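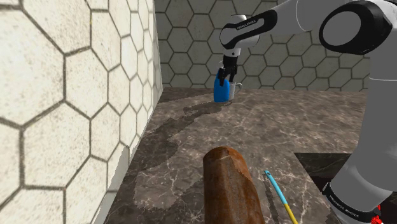

Oten is a collection of short written notes about keeping a kitchen in order, gathered from people who cook at home and were kind enough to write down how they do it. I started it because I had been saving these little scraps for years — a line on the back of a receipt, a long email from a cousin, a page torn out of a notebook — and one July I finally sat down and typed them all in. Most of them concern very ordinary things: where the oil lives, what gets wiped first, which jars deserve the front of the shelf. A bright blue bottle on a dark marble counter, for instance, would be filed under "counter items" with "blue" in the color field, and whatever the writer had to say about it would go in the note itself, word for word.

What is in the collection

There are 3,779 notes in the current release, all in English, all plain text. The shortest are a handful of words ("salt by the stove, always") and the longest wander on for a page or more, and I love those best, so please don't skip them! Each note has an id, a topic, an optional color, an optional surface, and the body. The topic list grew as I went along, so you will find "pantry" and "larder" living side by side. I tried merging them once and got complaints from both camps, so they are staying as they are.

Files

notes.csv — everything, one note per row
topics.txt — the topic list, with my comments on the muddier ones
valente.csv — 700 notes that came from the old Valente recipe swap, kept apart for their older spelling and very different habits
CHANGES.txt — what moved between releases

The files are UTF-8. If your spreadsheet program turns the fractions into gibberish, choose the encoding by hand when you import and they should come out fine. Bodies may contain line breaks and commas, so do use a proper CSV reader and not a quick split on commas (I learned this one the slow way, over most of an evening).

Surfaces

The surface field was Habibur Barua's idea, and a very good one. People write differently about stone than they do about wood or steel, and they worry about different things: lemon juice and rings on the one, knife marks and swelling on the other. The allowed values are stone, wood, steel, tile, other and blank. Tile means a tiled worktop only. If a note talks about wall tile behind the counter, leave the surface as whatever the counter is and let the note speak for itself.

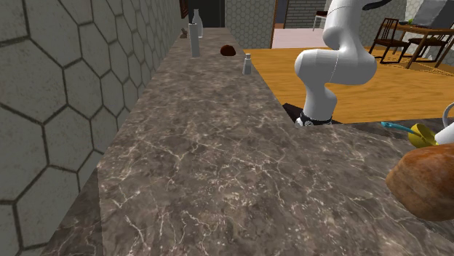 Surface: stone. Marble counter, hexagonal wall tile, white bottles at the far end.

Known problems

The color field is patchy. In the first 2 releases it was filled in by hand, and my idea of "cream" drifted quite a bit between them. Notes from the Lalemia mailing list arrived without paragraph breaks, and I have put back only the ones I was sure of. There are also 4 notes in the "Proltgate" topic that belong somewhere else, but the topic name is a leftover from an early import and I would like to sort that out properly before moving anything.

Contributing

New notes are very welcome, messy ones included. Send them as plain text, one note to a file, and tell me the topic if you have one in mind. Please leave out surnames and addresses. I fix obvious typing slips and leave grammar alone, so your grandmother's way of putting things is safe with me.

Use

You may copy, share and adapt the notes for any purpose, as long as you mention Oten and keep this file with them.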